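July, Vondedcombe, bench two

Carrying on with the bun task. Spent the morning moping over last week's policy, which was fine on the first bun and then went to pieces once the tray had gaps in it. Ilham Tuhumury reckons it learned "go to the middle of the tray" and never really looked at the buns – I think that's right, annoyingly.

So the new mix is 1,336 demos, with the starting layout shuffled every time, and I've dropped the wrist view at random during training so it can't lean on one camera. Brekum config otherwise untouched. Let it train for 3,000 steps just to see the shape of the curve, and the loss is already lower than the old run (which means very little, I know!).
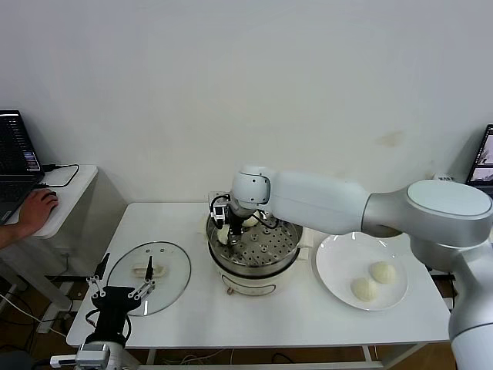
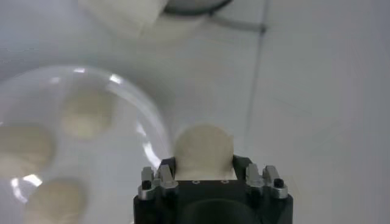
Did 30 rollouts after lunch and 19 got every bun onto the plate. Old policy on the same layouts was hopeless by comparison, so I'm cheerful. Most of the misses were the fingers closing a touch early, before the wrist had finished coming down. Might be lag in the action chunks – must ask whoever last touched the Sutanto scripts.

Does a half-squashed bun count as a success?
For now it does, as long as it ends up on the plate and hasn't split. I'm logging squashed ones in their own column so we can tighten the rule later.

Next: same checkpoint, shorter chunks, same layouts. Don't touch the lighting!!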